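The Skamomska Supper, and Why I Lost My Voice

Monday, November 7, 2022

I have been home from the Skamomska Supper for a day and a half and I still sound like a gate hinge. If you phoned me yesterday and I croaked at you, I'm sorry, and yes, I did have the honey and lemon, and then the other thing your grandmother recommends as well.

For those of you who are new (hello, and welcome, there seem to be a lot of you since the pierogi post), the Supper is the yearly fundraiser for the Skendgate Music Scholarship. It sends young players from our side of the county off to summer programs they couldn't otherwise get to. You buy a ticket, you get fed, somebody sings, and at some point in the evening you find you have bid on a weekend in a cabin with no plumbing. I have been going long enough to remember when it was held in the old feed store and we ate off our laps.

This year it was at Petridis Hall, with 300 seats, and every one was sold before Halloween. Tickets were $100 apiece. I grumbled about that to my husband all the way there in the car, then stopped grumbling when the bread came out.
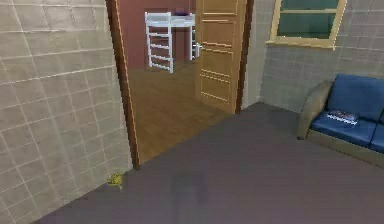 Who sang

The big name was Hjørdis Solberg, who grew up four streets from the hall and now sings in places where people wear gloves to the opera. She hadn't performed here in years. I'd worried she might give us something short and polite and then be whisked away, but she sang for well over an hour, and she did the old songs! She did the one about the ferryman. She did the one her father used to whistle in the hardware store, and told us so, and then had to stop for a minute and drink some water, and there was a good deal of nose-blowing at my table, mine included.

In between she talked, which I loved nearly as much. She told us about her first recital, when the page turner turned two pages at once and she and the pianist finished in different places. She told us her winter coat had been paid for by this scholarship, back when she was nineteen, because the check was meant for bus fare and she'd walked instead. I had never heard that story, and I thought I had heard them all.

Then came the singalong, and that's where my voice went. I blame the descant. I have no business up there and I know it, but the woman beside me was going for it and I wasn't going to leave her on her own.

The food, since you will ask

Roast chicken, the little potatoes, green beans with too much garlic (there is no such thing, but some at our table disagreed). The Harnidik bakery sent over the desserts again. I had the plum cake and then I had my husband's plum cake. There was a vegetarian plate with stuffed peppers that looked so good I've asked for the recipe, and if I get it, you'll get it.

My one complaint is the coffee, which arrived after the auction had started, so that half the room was waving for cream while the auctioneer was looking for bids. I believe a man near the back bought a garden bench that way. He seemed pleased with it by the end.

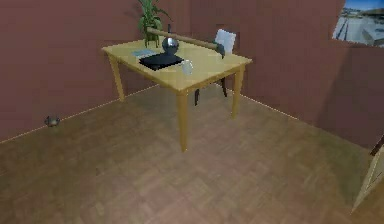 Albane Hoarau
Writer, choir alto, keeper of this blog

Speaking of the auction: it went better than anyone dared hope. The quilt alone brought $1,000, after a long back-and-forth between two sisters who I think could simply have agreed to share it. A second $1,000 came from a family who asked not to be named, handed over in a plain envelope during dessert. I saw the scholarship chair open it, and I saw her sit down.

The part that stays with me, though, was the students. Three of last summer's scholars played for us before the meal: a cellist, a clarinet player, and a very tall boy with a viola who bowed as if he'd dropped something. They were good. The clarinet player went so soft at the end of her piece that you could hear the kitchen, and then the kitchen went quiet too.

I talked to the cellist's mother in the coat line. She said he came back from his program standing up straighter and eating salad, and she'd have paid for either one.

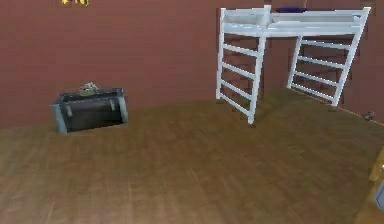

Next year's scholars are the question now. Applications open in January, and I would dearly like to see more of them from the smaller schools, where I suspect kids hear "scholarship" and assume it's for somebody else. It covers tuition, travel and a bed in the dormitory, and I do mean a bed, usually one of those high white loft ones with ladder-like ends, a railing along the top and your pillow up near the ceiling. The viola player told me he bumped his head every morning for a week and would go back tomorrow. So if you have a young musician in the house, or next door, keeping you awake with scales, please mention it to them. The forms will be at the Skendgate library and at the music store, and there's an audition, but a friendly one. You play two pieces and somebody gives you a cookie.

I'll put up the ferryman words later this week for the three of you who wrote to ask. Until then I am on tea and whispering.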